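Notebook, September
Dye bench, week two of the onion skin and walnut tests
Entry started 7.50 am, Tuesday

Picking up from the last page. The four alum skeins from the first onion bath are dry and have been moved to the rack by the north window. Colour has settled to a flat orange-brown, a bit duller than when they came out of the pot. I had hoped for something closer to the gold we got in spring, but those skins were from a different sack and I didn't write down where it came from. Noting it now so that I stop going through the old pages looking for it: the source of the spring skins is not recorded anywhere.

Today's skins are all from the Feyisa shop, brown onions only, with the papery outer layers kept and anything fleshy thrown out. 50 g of dry skins to each 100 g of wool. That is half of what the old recipe card says. Zinash thinks the card was written for a much heavier shade and that we have been wasting skins for years. She may be right. We will know by the end of the week.

Wool is the Greltadis two-ply, undyed, same batch as before. Total weight on the bench scale was 432 g before scouring. I did not reweigh after scouring and should have. The scale was in use on the other side and I forgot to go back to it.

Scour: neutral soap, a small squeeze, hand-hot water, brought up slowly over an hour. Two rinses. Water from the first rinse was still yellowish and slightly greasy to the touch, so there is more lanolin in this batch than the label suggests. The second rinse was clear. If we buy from Greltadis again, plan on a longer scour, or do it the evening before and leave the lot to cool in the pot overnight.

Mordant: alum with a little cream of tartar, as per the front page of this book. Held under a simmer for an hour, lid on. I left the skeins in the pot while I made up the dye bath and turned them twice.

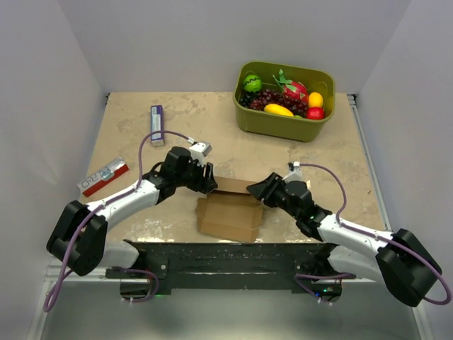 The dye bath was started at the same time as the mordant so that both would be ready before lunch. Skins in the big enamel pan with cold tap water, no soaking. It came up to a simmer at 9.40 and was strained at 10.40 through the muslin. The liquor was a dark reddish brown, clearer than last week's. Last week I boiled it hard for the last ten minutes because I was running late, and I think that is where the mud came from. Keep it at a simmer.

pH of the liquor on a strip: between 5 and 6, hard to call. The strips are old. New ones have been added to the order.

Skeins went in at 10.50, wetted out first. All of them were in together for the first 15 minutes, then I took one out as the pale sample. The rest stayed in for the full hour. They took the colour evenly except for one, which has a lighter band where the tie was too tight. My fault. Zinash ties in a loose figure of eight, and hers never do this. I have retied all the spare skeins in the drawer her way.

Notes on the pale sample: a warm straw yellow, much nicer than I expected. If it holds in the light test I would be happy to offer it as a shade of its own. Labelled O-2 pale.

The full-hour skeins: orange gold, cleaner than last week. Labelled O-2 full. To my eye they are as deep as last week's at half the skins, which supports Zinash on the recipe card. I have pencilled a question mark on the card for now and left the old amount legible.

After lunch

Iron test. One of the full-hour skeins was cut in half and one half put through an iron afterbath. I used the made-up solution from the brown bottle, the one marked with tape. It is nearly finished, and the label has run so badly that the strength can't be read. I believe it is the weak one. Whoever makes the next lot, please write on the glass in paint pen.

In for five minutes, turned constantly. The shift was quick: olive within the first minute, then a sort of bracken brown. I took it out at five minutes and it carried on darkening a little in the air. Handle is slightly harsher than the untreated half, even after two rinses. For knitting yarn I wouldn't go any longer than this. For the woven samples it probably doesn't matter.

The iron pan has been washed and hung on its own hook. Please keep it there. We lost a whole madder bath last winter to somebody stirring it with the iron spoon, and I would like not to do it again.

Walnut. The hulls that have been sitting in the covered bucket since last month were strained today. Smell is strong but not rotten. There was a thin skin of mould on the top which I lifted off with a slotted spoon. The liquor underneath is nearly black. No mordant on these skeins, just wool wetted out and put in at 2.15, heat kept low. At 3.15 they were a mid brown, slightly pinkish when held next to the onion. I turned the heat off and have left them in overnight.

I wore the long gloves and still managed to stain one wrist. Lemon juice did nothing, soap did nothing. It will wear off.

Washfastness, first round. Small tufts from last week's onion skeins were plaited with white wool and white cotton and washed at 40 degrees with the usual powder. Results: no staining on the wool, a faint cream tint on the cotton. The colour itself lost a little of the red and moved towards yellow. Same again tomorrow with the plain soap, to see if it is the powder doing it. The powder is quite alkaline and onion doesn't like that.

Lightfastness cards have been in the south window since the start of last week. I looked but have not lifted the covers. Leaving them the full month as agreed.

Costs, as I was asked for these

The hot plate meter read 2,350 at the start of the month and I have written that inside the front cover. I will take the next reading when the walnut tests are finished, so we get one figure for the whole set. Splitting it by pot isn't worth the trouble.

Alum: enough for perhaps three more sessions at this rate. Cream of tartar is nearly out. Jurent have both but their delivery has been slow, and the last alum came in a split bag. Juvum charge a little more and pack it in tubs. I would go with Juvum this time. Zinash to decide, as it is her budget line.

Onion skins are free as long as we keep collecting them. The shop would like the sack emptied more often. It was blowing about their back step on Saturday.

Talked with Zinash Gebretsadik before she left. Main points, so they are written down:

She wants the sample cards changed so that the mordant is on the front with the shade name. At present it is on the back, and once a card is pinned up you can't read it. Agreed. I will do the new ones this way and leave the old ones alone.

She would like a second pale sample with the time in the bath doubled, to see if there is a useful step between pale and full. Agreed, next session.

She doesn't like the iron brown. I do. We are keeping a card of it either way.

She asked whether tap water is making a difference compared with the rain barrel. I don't know. Our tap water is hard and the kettle furs up in no time, so it could well be. Walnut shouldn't care much, but I can imagine weld and madder would. Put on the list for October, one bath of each, same wool, same day.

To do tomorrow
Lift walnut skeins, rinse, dry in shade
Reweigh all onion skeins now they are dry
Washfastness with plain soap
Retie spare skeins in second drawer (only did the top one)
Descale the kettle
Order: pH strips, cream of tartar, alum, muslin
Ask at the shop about red onion skins, kept in a separate bag

4.50 pm. Pots washed, hot plate off at the wall, walnut bucket lid weighted down with the brick. The back window is open a hand's width for the smell and needs shutting if it rains.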